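So the curriculum thing finally gave me a number I like! For anyone just joining: I'm training a two-armed robot in simulation to open cabinet doors, and Skurnach (my policy, named at 2 a.m., don't ask) kept falling apart whenever I handed it a house it hadn't seen. In May I started shuffling the wall and floor textures every 200 episodes, which makes for some truly ugly interiors, and I held back 11 houses for testing.

Out of 456 test runs, failures on tall doors with long handles dropped to about 9 percent. I'd have been happy with double that. The short handles are still a mess, and I haven't touched drawers yet. 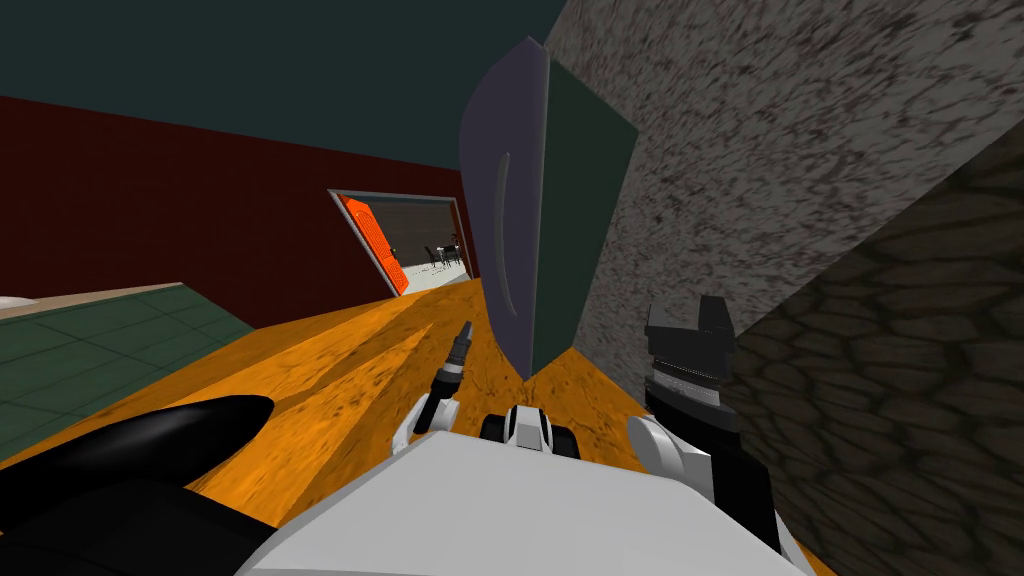
Consuelo Trujillo wrote back that she'd want the same test with the textures frozen and only the handle shapes changing, before she believes the colors did it. Fair! That run starts tonight.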